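Bench Technician, Desktop Teardown (part-time, could grow)
Harivow Parts & Reuse
Reports to: Zihan Qiu, bench lead

Somewhere in your town there is an office closet full of desktop towers that everyone agreed to deal with later. Later is us. Harivow takes in retired computers from schools, dentists, law offices and one very patient bowling alley, opens them up, and sorts what's inside into parts that can work again and parts that have earned their rest.

Last year we took in 3,591 machines. We would like to take in more, and for that we need another person who can look into an open case and feel curiosity instead of dread.

What the work is like

You'll spend most of your shift with a tower on its side and the panel off. Some are tidy inside. Most have a fat rope of power leads draped over exactly the thing you want to reach, tied up years ago by someone who owned a lot of cable ties and had strong feelings about them.
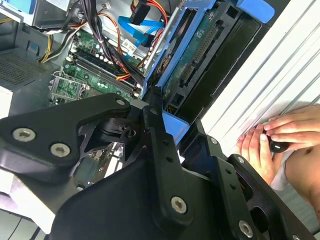 Memory comes out early on our bench, before anyone gets ambitious about the drives. Latches are small, old and easily offended, so we want people who press and don't yank. The same goes for CPU sockets. A bent pin turns a board we could have sold into a board we apologize to. If you have bent pins before and still think about it at night, you are probably the right sort.

On a normal day you will:

Open cases and check what's inside against the intake sheet (the intake sheet is optimistic).
Unplug and remove drives, memory, power supplies and cards.
Put processors straight into the trays. Not in your pocket, not on the windowsill.
Log every drive by serial number before it leaves the bench. This is the one rule we are humorless about.
Read very small print on power supply labels and type it in correctly.
Sort cables. There are always cables.

We keep the records in a program called Nulo, which was written by a former employee and behaves like it. You'll have the hang of it in a week. The search box only works if you click it twice, and we have stopped asking why.

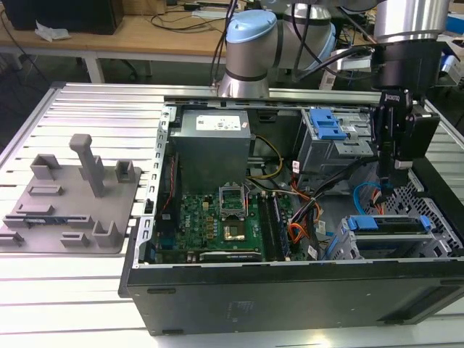
Drive cages deserve their own paragraph. Every manufacturer had a bright idea about how a drive should slide in and out, and no two had the same one. There are tabs you squeeze, tabs you lift, rails that come along for the ride and the occasional screw hidden where only a child's hand could find it. We have a binder for this. It was last updated by Manolakis, our previous technician, whose handwriting is a second puzzle at no extra charge. Part of your job will be adding pages other people can read.

What we're looking for

Steady hands and decent close-up eyesight, with or without glasses.
Some time spent inside computers. It can be your own, your aunt's or a job lot from an auction. We don't ask for certificates.
The ability to put a screw back in the correct cup.
Comfort with lifting a full tower from cart to bench, many times a shift.
Enough patience to do the two hundredth case of an order as carefully as the first. Our school orders often run to 200 identical machines, and it is the identical ones that get people.

Nice to have: you can tell memory types apart without looking them up, you've handled anti-static gear and you don't hum. The last one is negotiable.

What we offer

Four shifts a week, 6 hours each, starting at 8 a.m. or noon. Pay is hourly and we'll tell you the number in our first email, before you've gone to any trouble. Gloves, wrist straps and drivers are supplied. So is coffee, which we make no claims for. Staff get first pick of the pulled parts at cost, and that is how several of us ended up with more computers at home than chairs.

We're in the Trendwood building, ground floor, Unit 788, with the loading door around the back. There's a bus stop out front and a bike rack that is mostly upright.

How to apply

Send us a short note about the last thing you took apart and whether it went back together. Either answer is fine — we'd just like the true one. A résumé is welcome but keep it to a page.

If we like the note, we'll invite you in for a paid two-hour trial at the bench with Zihan, who will hand you a tower and a driver and then mostly leave you alone. Ask questions if you have them. The new person starts in February, and we'll answer everyone who writes, including the people who only want to know if we have a certain power supply. (Check the parts counter. We probably do.)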